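From: Anel Naidoo
To: kornau-film
Date: 28th October
Subject: Re: Skundholm – which cut, and is the ending a cheat?

Bheki Hlongwane wrote:

> Watched Skundholm at the Dalsgaard last night on the strength of the
> comments here and I have mixed feelings. The first hour is as good as
> people said. The keeper's wife is terrific and I jumped at the bit with
> the bucket. But I thought the ending was a cheat. We spend the whole
> film being told there was nobody else on the island in 1816, and then
> the log book is opened in 1866 and there are two sets of handwriting
> in it. Either she wrote both or somebody else was there, and the film
> doesn't seem to know which. Also, the print was darker than I
> expected. I couldn't make out who was standing at the foot of the
> stairs. Was that the shorter version? Ruan said there were two.
>
> Finally, does anyone know if the Semetti disc is any good? I don't
> want to pay for it if it's the same transfer.
>
> Bheki

Bheki,

I saw it at the same cinema but at the early showing, so I can answer some of this.

You saw the longer cut. The quick way to tell is the boat. In the shorter version the film opens with the supply boat already leaving, and you never see the man who hands over the keys. In the longer one there is a scene on the jetty first, with him counting out the oil tins and getting the number wrong. If you remember the tins, it was the long one. The other difference is in the middle, where the short version loses most of the letter to the sister. I think that is a bad loss. Without the letter you don't find out that the wife can write well, and the whole business with the log book depends on her being able to write well.

That brings me to the ending. I don't think it is a cheat, although I agree it is muddled the first time through. I have now seen it twice and this is how I read it.

The keeper can't write. We never see him do it. There is a scene where he stands at the desk with the pen and she comes in, and he puts it down and says his hand is bad from the rope. The first time I took that as a plain remark about his hand. On a second viewing she looks at the page before she looks at him, and the page is blank. So she has been keeping the log for him from the start, in a hand that would pass for his. That accounts for the first set of writing. The second set is her own hand, the same one as in the letter, with the long tail on the g. It only appears after the storm. By then she has stopped pretending to be him, and the reason is that he is dead. When the men from the mainland open the book in 1866 they take it for two people and go looking for a third grave. There isn't one.

What I can't explain is the figure on the stairs. It can't be the keeper if the dates in the log are right, as the stairs scene comes after the entry in her own hand. Nokuthula thinks it is him all the same and that the log entries are shown out of order. I have looked at my notes and the entry about the broken glass is definitely shown before the storm, and in the story the glass breaks during it, so she may have a point. I would be glad to hear from anyone who has worked it out properly.

On the darkness, I had the same trouble. I was sitting quite near the front and could see that someone was there but not who. I asked in the foyer and was told the file had been sent that way and they hadn't altered anything. Siebe Dekker said in the talk after the premiere that the interiors were lit with lamps and nothing else, and that he wanted the audience to lean forward. I leaned forward and it didn't help. The outside scenes looked fine to me, especially the one with the sheep.
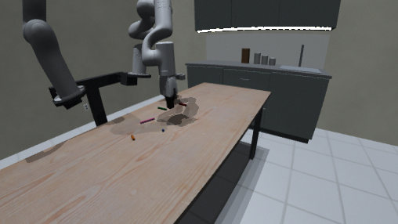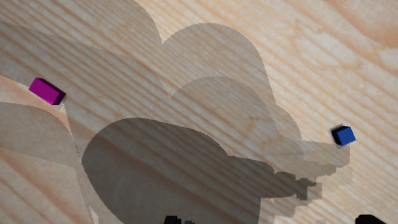 The two grey arms first, then the magenta block on the wooden tabletop.

On the disc, I bought it and have mixed news. The Semetti edition has both cuts on it, on separate discs. The long cut is a newer transfer and is a little brighter on the stairs. You can see a sleeve and part of a shoulder. You still can't see a face, and I have come to the conclusion that there isn't one to see. The short cut looks like the older transfer and has a greenish cast in the kitchen scenes that I don't remember from the cinema.

The sound is better than the picture. The wind is on all the time in this film and in the cinema I found it tiring. At home you can hear that it drops away completely twice, once when she finds the boots and once right at the end. I hadn't noticed the first one at all.

The extras are thin. There is an interview with Dekker that runs to over 50 minutes, but a good part of that is him talking about getting permission to film on the island and about the food. He does say that the bucket scene was done in one go at the end of a long day and that the actress hadn't been told what was in it. I am not sure I believe that. He is also asked straight out about the log book and says the writing is "as it should be", which is no use to anybody. There is a short piece on the costumes which I enjoyed more than I expected to. The booklet has an essay on lighthouse stories, mostly going over old ground, and the list of chapters is wrong for the short cut.

Subtitles are fine on the long cut. On the short cut they run late for a stretch after the storm. My player may be to blame, so if anyone else has the set I would like to know whether theirs does the same.

If you only want to see the stairs again I would borrow mine and save your money. If you liked the first hour as much as you say, it is worth having for the letter scene alone.

One more thing about the first hour. I have seen a few people on the list describe this as a ghost film, and I think that has sent some viewers in with the wrong idea. Ruan went in expecting one and came out cross. For most of its length it is a film about two people who don't get on and can't leave. The frightening parts come from the housework as much as anything. The lamp has to be wound, the water has to be carried up, and each time she does it there is slightly less oil than there should be. Going back to the man on the jetty, I think he simply gave them too few tins, and the oil is not being taken by anyone. That would make the whole suspicion between them a mistake in counting. It is a nasty idea and I like it a lot. The short cut throws it away by dropping the jetty.

I do agree with you about the wife. She carries the film. The keeper is good too, but he is given the same scene several times over – comes in, sits down, says nothing, goes out – and there is a limit to what he can do with it. I would have cut one of those and kept the whole of the dream, which is oddly short in both versions and looks as though something has been taken out of the middle.

The other thing I would have changed is the final title card. We don't need to be told what happened to the lighthouse. The shot of the book being closed was enough, and half the row in front of me had started putting their coats on by the time the card came up, so I had to read it round somebody's hood.

For those who missed it, the Dalsgaard is showing it again next week, in the large room this time. That seats 329 and was nowhere near full when I last went, so there shouldn't be any need to book. It is the long cut again. They have also moved the start time forward a little so that people can get the last bus, and the bar will be open beforehand but not after.

Nokuthula and I will probably go for a third look at the stairs. If anyone wants to sit with us we will be on the left, towards the back, as I would like to find out whether it is any clearer from further away. Bheki, I can bring the disc for you then if you are coming. Let me know off the list.

Anel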